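Unit 4: Desk layout and cable slack

A task lamp is placed at the back of the work surface, base flat, with the center kept clear for writing. Excess cord stays behind or beside the base.
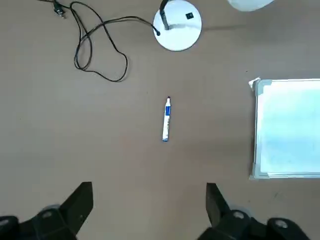 Slack should be coiled and tied before the lamp is positioned. Loose loops take up writing area and catch on sleeves. Markers are stored flat when not in use.
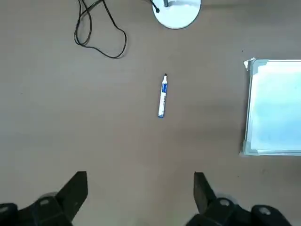

Fig. 4.2. Lamp base, loose cable and whiteboard marker.

Exercise for Saturday: Marín, section 2, desk plan at 85 percent scale.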